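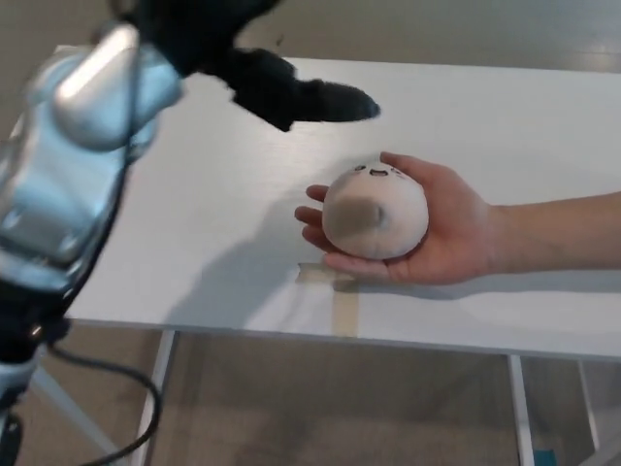 Handover tasks at the Clullari bench follow the Vosa shared-workspace procedure, revision 11, dated 4 Jun 2022. The gallery covers the section on presenting objects by hand. The person offers the object palm up, fingers curled around it, as with the white plush toy, and keeps the forearm low over the table. Soft objects are used until the grip force limits have been signed off. Tape marks on the tabletop are to be checked before each session and replaced if the edges lift.

Cable slack is set with the arm at full reach. Fingertip speed must not exceed 600 mm/s while a hand is over the table.

Procedure maintained by Estela Aravena.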